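그룰데일 전통 과자 기록·보급 사업 중간 보고서

제출일: 2018년 1월 19일
제출처: 아우스게이르스도티르 식문화 기금 사업관리팀
작성: 말로우 하욱스도티르 (트람네스 제과연구실)

1. 보고 범위

본 보고서는 지난 11월 사업 착수 이후 현재까지의 진행 상황과 예산 집행 내역, 남은 기간의 계획을 정리한 것이다. 사업 대상은 그룰데일 지역에서 겨울철에 구워 온 호밀 꿀과자 '티브덴'이다. 티브덴은 집집마다 배합과 모양이 다르고, 글로 남은 조리법이 거의 없다. 기금에서 승인한 사업 내용은 조리법 수집, 시험 굽기, 표준 조리법 책자 발간, 지역 제과점 대상 교육의 네 단계로 되어 있다. 현재 첫 단계를 마쳤고 두 번째 단계를 진행하고 있다.

2. 조리법 수집

그룰데일과 인근 마을의 가정, 제과점, 교회 부엌을 방문하여 모두 93건의 조리법을 모았다. 구술로 받은 것이 대부분이며, 손으로 적은 공책이나 달력 뒷면에 남은 것도 있다. 구술 자료는 녹음한 뒤 글로 옮겼고, 제공자에게 다시 읽어 드려 확인을 받았다.

분량 표기는 예상보다 정리에 시간이 걸렸다. '한 사발', '할머니 컵으로 하나'와 같은 표현이 많아 가능한 경우 실제 사용한 그릇을 빌려 무게를 쟀다. 그릇이 남아 있지 않은 조리법은 원래 표현을 그대로 싣고 환산값을 비워 두었다.

수집한 조리법은 반죽 방식에 따라 크게 둘로 나뉜다. 강 북쪽에서는 꿀을 데워 가루에 붓고 하룻밤 재운다. 남쪽에서는 버터와 설탕을 먼저 섞고 꿀은 구운 뒤에 바른다. 향신료는 캐러웨이와 카더몬이 가장 흔하고, 제과점 조리법에는 말린 오렌지 껍질이 들어가는 경우가 있다.

3. 시험 굽기

시험 굽기는 연구실 오븐 2대를 사용하여 진행하고 있다. 수집 자료 가운데 11건을 먼저 골랐으며, 선정 기준은 분량이 완전하게 기록되어 있는지, 두 방식이 고르게 포함되는지, 제공자가 시식에 참여할 수 있는지였다.

북쪽 방식은 재우는 온도에 따라 결과 차이가 컸다. 서늘한 곳에서 재운 반죽은 밀기 쉽고 무늬가 선명하게 남았으나, 실온에서 재운 반죽은 굽는 동안 옆으로 퍼졌다. 남쪽 방식은 모양은 안정적이었지만 이틀이 지나면 가장자리가 딱딱해졌다. 제공자들은 원래 그렇게 먹는 과자라고 답했고, 책자에도 이 점을 그대로 적기로 했다.

호밀가루는 굵기가 다른 제품으로 한 번 더 시험해야 한다. 지금까지 쓴 가루는 트람네스 방앗간의 고운 가루인데, 제공자 중 여러 분이 예전 가루는 더 거칠었다고 말했다. 방앗간에서 거친 가루를 따로 빻아 주기로 했고 납품 날짜를 기다리고 있다.
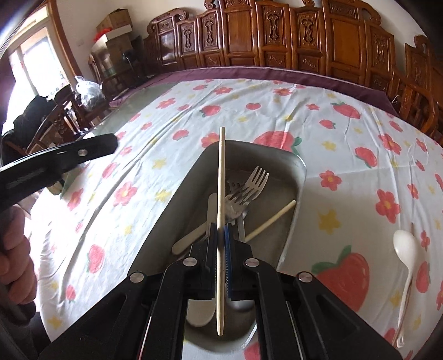
4. 예산 집행

현재까지 집행액은 1,424유로이다. 항목별로는 재료비가 가장 크고, 방문 교통비와 녹음 자료 정리비가 그 뒤를 잇는다. 꿀 가격이 계획 당시보다 올라 재료비 지출이 예정보다 많았으나, 교통비가 적게 들어 전체 집행액은 승인 범위 안에 있다. 항목 간 전용은 하지 않았다. 영수증 사본은 별첨으로 제출한다.

5. 지연 사항

책자 사진 촬영이 늦어지고 있다. 당초 시험 굽기와 함께 진행하려 했으나, 거친 가루로 구운 결과를 본 뒤 촬영하는 편이 낫다고 판단하여 순서를 바꾸었다. 최종 발간 일정은 바꾸지 않는다.

제과점 교육은 참여 의사를 밝힌 곳이 있으나 날짜를 정하지 못했다. 부활절 전에는 제과점 일이 많아 그 이후로 잡아 달라는 요청이 있었다.

6. 다음 단계

거친 호밀가루가 도착하는 대로 선정 조리법을 다시 굽고 제공자 시식을 연다. 시식 의견을 반영해 북쪽 방식과 남쪽 방식의 표준 조리법을 각각 확정한다. 두 방식을 하나로 합치자는 의견도 있었으나 지역 차이를 남기는 것이 사업 취지에 맞다고 보아 따로 싣는다.

책자 원고는 확정 조리법, 제공자 이야기, 옛 도량 환산표의 순서로 구성한다. 초고가 나오면 인쇄 전에 기금에 먼저 보내 검토를 받겠다.

7. 요청 사항

재료비 항목의 꿀 구입 단가를 현재 시세에 맞추어 조정하는 것을 승인해 주시기 바란다. 총액 변동은 없다. 또한 제과점 교육을 부활절 이후로 옮기는 것에 대해 서면으로 회신을 부탁드린다.

별첨: 영수증 사본, 수집 조리법 목록, 시험 굽기 기록지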